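Hatley Kraft Paper Roll

We've been wrapping, sketching and covering tables with this stuff for years, and it's still our favorite paper in the shop! The Hatley is a plain brown roll, 15 inches wide, with enough tooth to grip a soft pencil and enough weight to fold a crisp corner – great for parcels, dress patterns, kids' murals, you name it. It tears cleanly against a ruler, too.

Item no. 711. Pairs nicely with Caron cotton twine. The wider roll is back in October, and we can't wait.
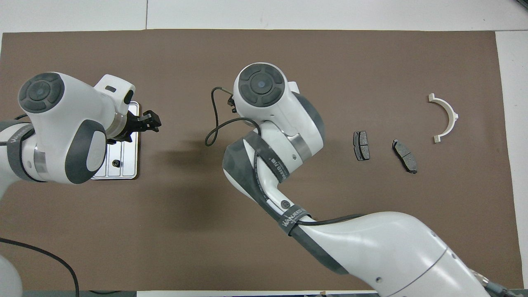 Brown paper as a table cover, on a white top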